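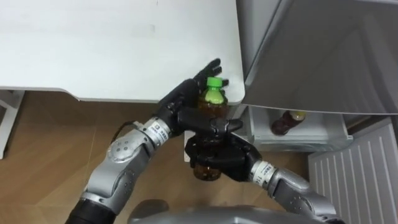
Joanne Lightfoot wrote back that screw caps on plastic bottles loosen just fine without tools, you only have to stop squeezing the middle of the bottle. That was on my last thread, the one about jam jars, and it got closed before I could ask anything else. So new thread.

Opening bottled tea. Plastic bottle, screw cap, the kind where the ring is supposed to stay behind on the neck. I buy them by the case for our break room in Datville and I open most of them because the other people on my shift have worse hands than me. Two problems.

1. Cap won't start. Palm slides, ridges dig in, nothing.
2. When it does start it goes all at once and I get tea down my sleeve. Bottle is full nearly to the neck so any squeeze and up it comes.

Tried a rubber band, sort of worked. Tried hot water on the cap, didn't do much and then the label got slimy. Don't want to use pliers, they chew up the cap and then it won't close right and people here like to save half for later.

Is there a proper way to hold the thing? One hand up top and one lower down? Both on the bottle? Table or no table? Also do the cheap openers do anything. There's a Darno one at the hardware store on Vaughan and a cone shaped Plillance one I saw online. Thanks in advance.

Posted May 3, 2024 by teacart_mel

Joanne Lightfoot
Hi again, sorry the other one got closed, not me.

OK so holding. Bottom hand does the holding, top hand does the turning, and most people have the bottom hand too high. The middle of a thin bottle is the softest bit. Squeeze there with the cap half off and you pump the tea straight out. Go higher, onto the shoulder where it curves in, it's stiffer there. Or right down low by the base where the plastic is molded thicker. Shoulder gives you better control, base is less likely to squirt. I do shoulder.

Top hand: don't pinch with fingertips. Get the cap down in the crook between thumb and first finger, wrap the rest around. Then keep the top hand still and turn the BOTTLE with the other one. Sounds silly but your bottom hand has a lot more to grab on to.

Crack it first. Quarter turn, just till the ring snaps, then stop. Let go. Get a fresh light grip and spin the cap off with fingers. The sleeve thing happens when you keep the hard grip on after the ring's already gone.

Table: stand it on the table for the second part, yes. For the first part I find it easier up in front of me with elbows in. Thats personal though.

Dry the bottle before any of this. Straight out of the fridge it's wet all over and you're fighting that more than the cap.

gus_in_receiving
just use a dish glove. one glove, top hand. been doing it for years, 600 bottles easy every summer. dont need a gadget

Pat R.
Have the Darno. It's a flat rubber disc, fine for jars, too floppy for a cap this small, folds over on itself. Returned it inside the 30 days. The cone one is better, you push it down over the cap and twist, works on water and tea and soda. Wide juice caps no, they don't fit in. Mine lives on a hook by the fridge, otherwise it walks off.

One thing I'd disagree with Joanne on, the base. Held at the base mine twist, the whole bottle kind of wrings like a washcloth, if it's one of those really thin ones. So shoulder or nothing for me.

Also if you're doing a whole case get somebody to go halves on it. Two people, one holds with both hands, the other turns. Did 90 for my sister's thing in June that way and my wrists were fine after.

teacart_mel
Tried the turn the bottle trick this morning, first three no spill, fourth one a bit but I was rushing. Getting the glove too. Will look for the cone, does it come in more than one size? the listing doesnt say

Pat R.
Only ever seen the one size.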